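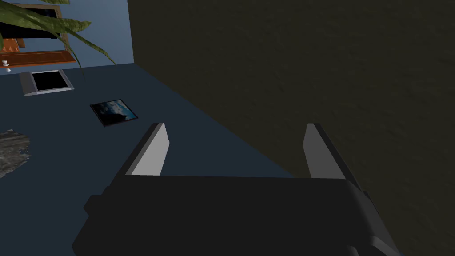
Section 3: Setting up a letter-writing evening for prisoners

Last updated 18th May

Welcome, and thank you for taking one of these on! Most groups in the Clerkance network started with a kitchen table and a box of borrowed pens, so please don't feel you need a hall or a budget. Read the whole section through once before you start (it's short, I promise) and then come back to step 1.

1. Choose who you'll be writing to. The current list is kept by the Stasum support group and is checked every October and again in spring. Two names is plenty for a first evening, and people write better letters when they've had time to read a little about the person.

2. Look up the mail rules for each prison. They differ a great deal, even between two buildings in the same town. Some places refuse colored paper, stickers, glitter or anything with a staple in it, and a few will only pass on postcards.

3. Copy the address exactly as it appears on the list, including the prisoner number, and pin it up where the whole room can read it. Large print, please!

4. Put out paper, envelopes and stamps, along with the sample letter from the back of this guide. Newcomers nearly always get stuck on the first line, and "Hello, you don't know me, but I read about your case" has served us very well for years.

5. Before the envelopes are sealed, ask everyone to add a return address. If somebody would prefer not to use their own, they may use the Kallura mailbox, number 358.

6. Mail the letters over several days if you can manage it, and let us know how many went out.

CAUTION: Letters are opened and read. Don't mention pending appeals, other prisoners, or anyone's plans for a demonstration, however harmless it seems to you.

NOTE: Please don't promise a visit, money or a second letter unless you truly mean to follow through. A short, cheerful page about your garden or your bus ride is a fine thing to receive.

NOTE: Replies can take months, and some never come. If one reaches you in a language you can't read, Hubert Malinowski at the Szulc reading room will find you a translator. Send him a copy and keep the original safe at home.

Section 4 covers what to do when a letter is returned unopened.

14 shares | 2 comments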